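홈 > 학술자료 > 공간·환경연구 > 제19집 > 본문 보기

분류: 연구논문 / 실내환경 / 작업면 구획과 시각 정보

3. 작업면 구획 방식과 위치 기억

3.1 연구의 배경

공용 작업 공간에서 작업면을 어떻게 나누어 쓰는가 하는 문제는 오랫동안 가구 배치의 하위 주제로 다루어졌다. 칸막이, 서랍, 받침판과 같은 입체적 구획물에 대한 논의는 비교적 풍부하나, 표면 위에 선을 그어 영역을 표시하는 평면적 구획은 임시적인 조치로 간주되어 체계적인 검토의 대상이 되지 못하였다. 본 절에서는 평면적 구획이 사용자의 위치 기억과 물품 반환 행동에 미치는 영향을 검토한다.

선행 연구에서 Jin과 Lu는 도서 정리실의 작업대를 대상으로 구획선의 유무에 따른 반환 오류를 비교하고, 구획선이 있는 조건에서 오류의 크기가 감소하는 경향을 보고하였다. 다만 해당 연구는 구획선의 색상과 바탕면의 색상을 함께 변화시켰으므로 두 요인의 효과를 분리하기 어렵다는 한계를 지닌다. Cui는 이후의 논의에서 선의 색상보다 칸의 규칙성이 더 중요한 변수일 가능성을 제기하였으나, 이를 실증하는 자료는 제시하지 않았다.

3.2 구획의 유형

본 연구는 평면적 구획을 선형, 격자형, 윤곽형의 세 유형으로 구분하였다. 선형 구획은 작업면을 한 방향으로만 나누며, 격자형 구획은 가로선과 세로선을 교차시켜 칸을 형성한다. 윤곽형 구획은 물품의 외곽을 따라 선을 표시하는 방식으로, 공구 보관판에서 흔히 사용된다. 세 유형 가운데 격자형은 특정 물품에 종속되지 않으면서도 행과 열에 의한 위치 지정이 가능하므로, 보관 품목이 자주 바뀌는 공간에 적합한 것으로 판단된다.

격자형 구획은 도장용 마스킹 테이프와 같이 쉽게 구할 수 있는 재료로 시공할 수 있다. 수작업으로 부착한 테이프는 선이 미세하게 꺾이거나 서로 겹치는 부분이 생기며, 이에 따라 칸의 크기에도 다소의 편차가 발생한다(그림 3).

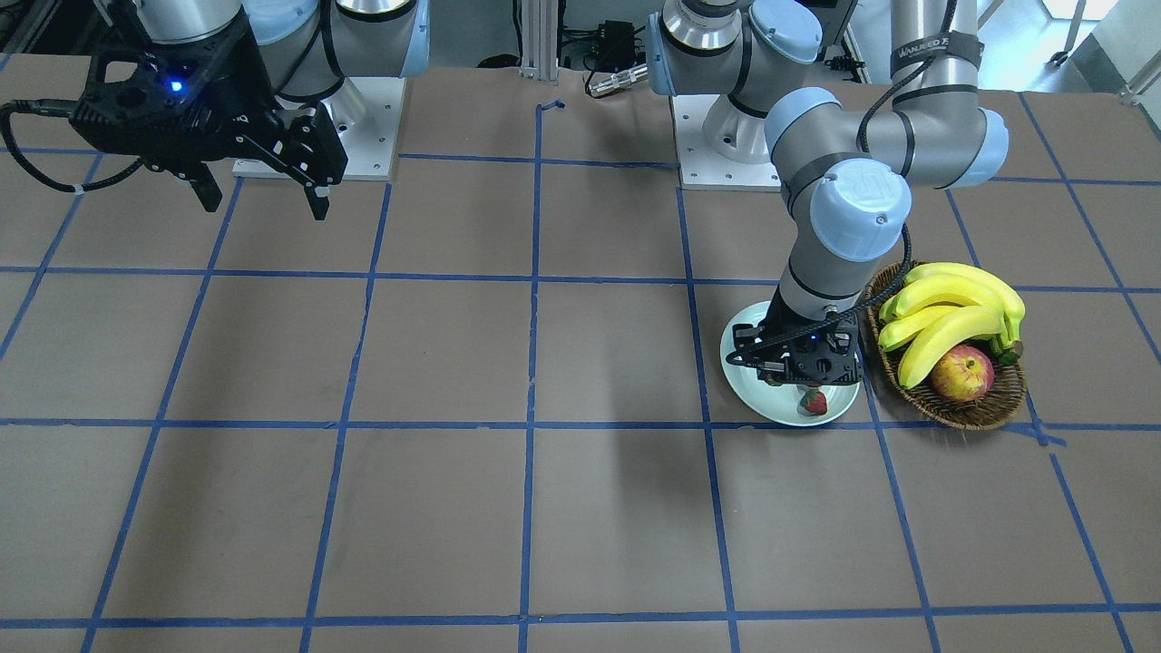

그림 3. 파란색 테이프를 이용한 작업대 표면의 격자형 구획

이러한 편차가 위치 기억에 미치는 영향을 확인하기 위하여, 연구진은 정밀하게 인쇄한 격자 시트와 수작업 격자를 별도의 조건으로 설정하였다. 인쇄 격자는 한 변이 100mm인 정사각형 칸으로 구성하였으며, 수작업 격자는 동일한 치수를 목표로 하되 시공자에게 자 이외의 도구를 제공하지 않았다.

3.3 조사 방법

조사는 Gamach 공용작업실과 Xia 자료보존실에서 11월에 실시되었다. 참여자는 총 200명이며, 모두 해당 시설을 정기적으로 이용하는 성인이다. 참여자는 작업면에 놓인 소형 물품의 위치를 일정 시간 관찰한 뒤, 별도의 과제를 수행하고 나서 각 물품을 원래 위치에 되돌려 놓도록 안내받았다. 되돌려 놓은 위치와 원래 위치 사이의 거리를 반환 오차로 정의하였고, 인접 칸에 놓은 경우는 칸 오류로 따로 기록하였다. 작업면의 조도는 전 조건에서 500럭스로 유지하였다.

자료의 부호화는 Shao와 Qian이 독립적으로 수행하였으며, 두 부호화자의 판단이 일치하지 않은 사례는 협의를 거쳐 확정하였다. 물품이 선 위에 걸쳐 놓인 경우에는 바닥 면적이 더 많이 포함된 칸을 기준으로 삼았다.

3.4 결과 및 논의

반환 오차는 구획이 없는 조건에서 가장 크고 격자형 조건에서 가장 작게 나타났다. 윤곽형 조건은 물품이 바뀌지 않는 동안에는 격자형과 유사한 수준을 보였으나, 품목을 교체한 이후에는 오차가 뚜렷하게 증가하였다. 기존 윤곽선이 새로운 물품의 배치에 간섭한 결과로 해석된다.

인쇄 격자와 수작업 격자 사이에서는 칸 오류의 의미 있는 차이가 확인되지 않았다. 일부 참여자는 사후 면담에서 선이 겹치거나 어긋난 지점을 위치의 단서로 활용하였다고 응답하였다. 이는 표면의 작은 불규칙성이 기억의 보조 단서로 기능할 수 있음을 시사하나, 면담 응답만으로 인과 관계를 단정할 수는 없다.

한편 두 시설은 이용자의 숙련도와 작업면의 높이가 상이하므로, 시설 간 결과의 직접 비교에는 주의가 필요하다. 또한 본 조사는 단일 회차로 이루어져 테이프의 마모나 들뜸이 장기적으로 미치는 영향을 다루지 못하였다. 이에 관한 사항은 4절에서 유지관리 비용과 함께 검토한다.

같은 호의 다른 논문
- Bromico 열람실의 좌석 선택과 시야 확보에 관한 연구
- 공용 보관함 표지의 글자 크기와 판독 거리
- Jirnus 지구 소규모 작업실의 조명 실태
- 바닥 유도선의 색채 대비와 보행 속도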